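Wrinkling (textiles)

Wrinkling is the forming of unplanned folds and ridges in cloth when it is bent, pressed or crushed. It differs from creasing, a word that many in the clothing trade keep for lines made on purpose, such as the front crease of dress pants. In everyday speech the two words are used for the same thing. How easily a cloth wrinkles depends on its fiber, yarn, weave or knit, finish, and the amount of water it holds.
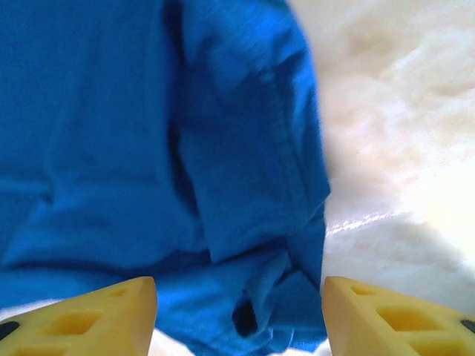

Ritva Hämäläinen

Last revised 2019-09-13

Causes

A fiber that is bent is stretched on the outer side of the bend and squeezed on the inner side. If the bend is slight and short, the fiber springs back. If it is sharp or held for a long time, some of the weak bonds between the chain molecules in the fiber break and form again in new places. The fiber then stays bent after the load is taken away.

Cotton, linen and viscose are made of cellulose, whose chains are held to one another largely by hydrogen bonds. Water gets in between the chains and loosens these bonds, and as the cloth dries they set again in whatever shape the cloth has at the time. A cotton shirt left in a heap after washing will therefore dry with the folds of the heap in it. Sweat and damp air have a similar but weaker effect, seen at the elbows and across the lap.

Wool recovers well because its fibers are crimped and its protein chains are linked by stronger bonds as well as weak ones. Polyester takes up very little water and keeps its shape at room temperature, but can be set into hard creases if it is folded while hot.

Effect of cloth structure

Knitted cloth usually wrinkles less than woven cloth of the same fiber. The loops of a knit can shift and open, so the yarns do not have to bend as sharply. In woven cloth, long floats give the yarns more freedom, and a satin or twill will often recover better than a tight plain weave. Thick yarns tend to make soft, rounded wrinkles, and fine, tightly woven cloth makes sharper ones.

Seams and hems act as stiff lines. Wrinkles tend to stop at them or run alongside them, and a seam sewn with too much thread tension will pucker by itself. Pucker is treated as a sewing fault and is graded separately.

Measurement

Two kinds of test are in general use. In the recovery angle test, a small strip of cloth is folded under a weight for a set time, then released and left to open. The angle it reaches is read from a dial. A strip that opened out fully flat would read 180 degrees. Finished shirt cotton may be expected to do much better than the same cloth without finish. One batch of finished poplin from the Tikkanen mill in Porau gave an angle of 155 degrees, crosswise and dry.
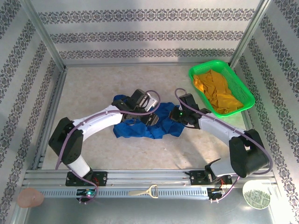
A crumpled blue cloth.

In the appearance test, a larger piece is twisted or crushed, hung up to rest, and compared by eye with a row of standard replicas. Lighting matters a great deal here. Light from a low side angle makes ridges stand out, and flat light from the front hides them. Dark and strongly colored cloth can also be harder to judge than pale cloth, and printed patterns break up the outline of the ridges.

The mill's former laboratory head, Esko Koivisto, had each piece graded by six people and threw out the highest and lowest marks – a habit later written into the house method, known as Siltetti.

Wrinkle-resistant finishes

Most easy-care cotton is treated with a resin that forms cross-links between cellulose chains. The cloth is passed through a bath, squeezed, dried, and then cured in an oven. The links pull the fibers back after bending. They also make the cloth weaker and less able to resist rubbing, and early finishes could give off formaldehyde and an unpleasant smell. Later resins release much less of it, and some finishes contain none.

The Wurex finish, sold by the same mill for 11 years, was applied to shirt and bed linen cottons. It was dropped after complaints that collar points wore through.

Blending cotton with polyester is the other common method and needs no resin, although many blends are given one anyway.

Removal

Ironing works by heat, moisture and pressure together. Cotton and linen stand the highest setting, with a soleplate temperature of up to 200 °C. Wool and polyester need a lower setting, and acrylic the lowest. Steaming without pressure is enough for many knits and is safer for pile fabrics such as velvet, which an iron can flatten for good.

See also: Crease, Durable press, Hem, Ironing, Seam pucker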